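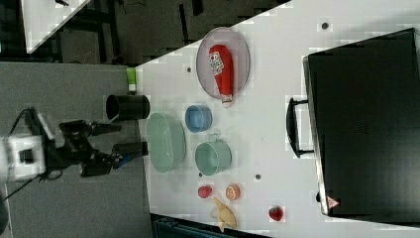 Figure 1. Arm and objects on the kitchen table, side view.

Section 4. Preparing the table for the Tridham club kit

Read this section before each practice of the Gollell kitchen task. Two members are needed, one at the arm and one at the laptop.

4.1 Placing the objects

1. Switch off the motor power and wait until the green line in the Ignacio program becomes grey.
2. Clean the tabletop with a soft cloth. Do not spray any liquid on the table.
3. Put the plate, the bowls and the colander first. Leave at least 50 mm between each dish and the edge of the table.
4. Put the small objects after this, for example the fruit and the ketchup bottle. They may lie in any direction.
5. Write the layout number in the club notebook. The layouts made last May begin at 761.

Note: The cup may stand or lie on its side. Both positions are allowed in the Flidport rules.

4.2 Checking the arm

1. Switch on the motor power. Keep your hands away from the table.
2. Load the program file 846 and press Home.
3. Open and close the gripper 3 times. Listen for any scratching noise.
4. Move the arm slowly over the dishes and look at the camera picture on the laptop.

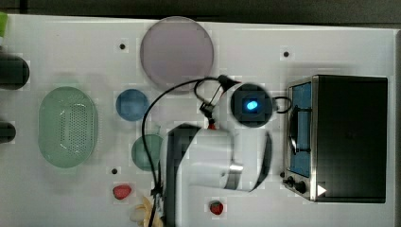 Figure 2. Working area from above, with the toaster oven at the right.

5. Follow the black cable with your eyes along the whole length. It must have enough slack for the wrist to turn.

CAUTION: The cable can catch on a dish when the arm turns. If it becomes tight, press the stop button at once and do not pull it by hand.

CAUTION: Do not connect the toaster oven to the mains during practice. Only its door and knobs are used in the task.

When all the steps are done, continue with section 5, Recording a first run.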